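Two arms, one dish rack and plenty of patience at Monbridge

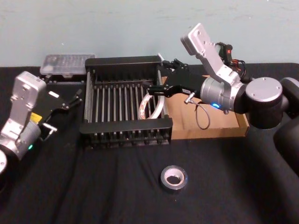 2 min read

Lleucu Rosser has spent much of the week at the controls of a pair of robot arms, patiently showing them what to do with rolls of tape and a black dish rack, and she's still smiling! Her team at Monbridge is gathering 100 demonstrations, each one steered by hand from start to finish, so the arms can learn the job by following along. The white roll standing on its edge between the rods is her favourite bit (the duct tape, she says, has a mind of its own). Tuulikki Pesonen, who looks after the recordings, says slow, steady runs are the ones worth keeping, and she'd be glad to hear from any neighbours who fancy a turn at the controls.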